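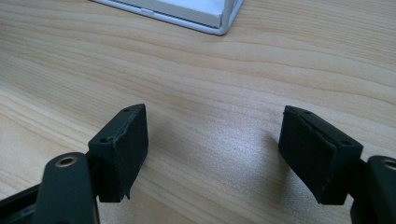
Cimetti Tischwerkstatt – Team Oberflächen und Muster

Presseinformation, 13. Juli 2023

Helle Tische für alle, die daran auch wirklich etwas machen

Seit dem Frühjahr sitze ich fast jeden Tag an so einer Platte, und langsam kenne ich jede Linie darin. Ich heiße Drita Kovačević, ich leite bei Cimetti das kleine Team für Oberflächen und Muster, und weil unsere Pressestelle gerade im Urlaub ist (gegönnt sei es ihr!), schreibe ich diese Mitteilung selbst. Wer also einen Text mit »innovativ« und »ganzheitlich« erwartet hat, muss bis zum Herbst warten.

Es geht um Pikmont, unsere neue Reihe von Arbeitstischen. Die Platte ist ein helles Laminat in Beige, die Maserung läuft quer, in etwas dunkleren Brauntönen und mit ordentlich Schwung. Um genau diese Maserung haben wir lange gestritten. Zlatko Radonjić, der bei uns die Dekore auswählt, wollte zuerst etwas viel Ruhigeres, fast ohne Zeichnung. Ich wollte, dass man noch Holz darin sieht, auch wenn keins drin ist. Wir haben uns dann so geeinigt, dass er den Grundton bestimmen durfte und ich die Linien, und mit dem Ergebnis sind wir beide ziemlich glücklich. Er sagt zwar, er sei nur »zufrieden«, aber bei Zlatko ist das schon fast ein Freudentanz.

Warum so hell? Weil die Tische für Werkräume, Nähstuben, Labore und Bastelecken gedacht sind, also für Orte, an denen dauernd Kleinkram liegt. Eine dunkle Schraube oder ein schwarzes Stück Gummi findet man auf so einem Beige sofort wieder. Bei weißen Dingen ist der Kontrast natürlich schwächer, das gebe ich gern zu, da hilft dann die Maserung ein bisschen mit. Wir haben auch eine graue Platte ausprobiert, und die sah im Ausstellungsraum wirklich schick aus, aber nach einer Woche damit haben alle im Team ihre Bleistifte gesucht.

Ein Wort zum Glanz, denn danach fragen die Händler immer als Erstes. Die Oberfläche ist nicht stumpf. Steht der Tisch unter einer Deckenleuchte oder nah am Fenster, liegt ein weicher heller Schein auf der Platte. Mich stört das beim Arbeiten überhaupt nicht, manche Kunden möchten es aber lieber ganz matt. Für die gibt es die gleiche Zeichnung ab Oktober auch in einer matten Ausführung, und die ersten Muster davon liegen schon bei mir auf dem Fensterbrett. Wer sehr empfindlich ist, stellt den Tisch am besten so, dass das Licht von der Seite kommt.

Zur Pflege nur so viel: feuchtes Tuch, ein Tropfen Spülmittel, trocken nachwischen. Bitte keine Scheuermilch! Kleberreste lassen sich mit einem Kunststoffschaber abnehmen, wenn man flach ansetzt und ein bisschen Geduld mitbringt. Heiße Töpfe und Lötkolben gehören auf eine Unterlage, das ist bei Pikmont nicht anders als bei jedem anderen Laminattisch auch.

Gebaut wird die Reihe bei unserem Partner Drilport, der die Platten zuschneidet, die Kanten anfährt und die Gestelle montiert. In der ersten Auflage entstehen 300 Tische. 20 davon sind für Schulen und Werkstätten reserviert, die sich bei uns für eine kostenlose Probezeit melden können, und zwar ganz formlos: eine kurze Mail, was an dem Tisch gemacht werden soll und wie viel Platz da ist. Wir möchten die Tische danach gern wiedersehen, mit allen Kratzern und Flecken, die sie sich eingefangen haben. Mein Team freut sich auf sowas, so seltsam das klingt.

Den Vertrieb übernimmt das Möbelhaus Tsakiris, mit dem wir nun seit 15 Jahren zusammenarbeiten. Dort stehen zwei Pikmont-Tische zum Anfassen in der Ausstellung, und ich rate wirklich dazu, einmal mit der Hand darüberzufahren und etwas Eigenes draufzulegen, eine Schachtel, ein Werkzeug, den Schlüsselbund. Auf dem kleinen Musterplättchen wirkt die Maserung viel strenger als auf der ganzen Fläche, das hat selbst mich überrascht, als die erste große Platte ankam. Handmuster schicken wir trotzdem gern zu, im Moment haben wir ungefähr 100 Stück im Schrank.

Redaktionen, die einen Tisch ausprobieren oder mit uns über Dekore reden wollen, erreichen Zlatko und mich über das Sekretariat der Cimetti Tischwerkstatt, Stichwort »Pikmont«. Vormittags klappt es besser, nachmittags sind wir meistens drüben bei Drilport an der Säge. Abdruck frei, Belegexemplar erbeten.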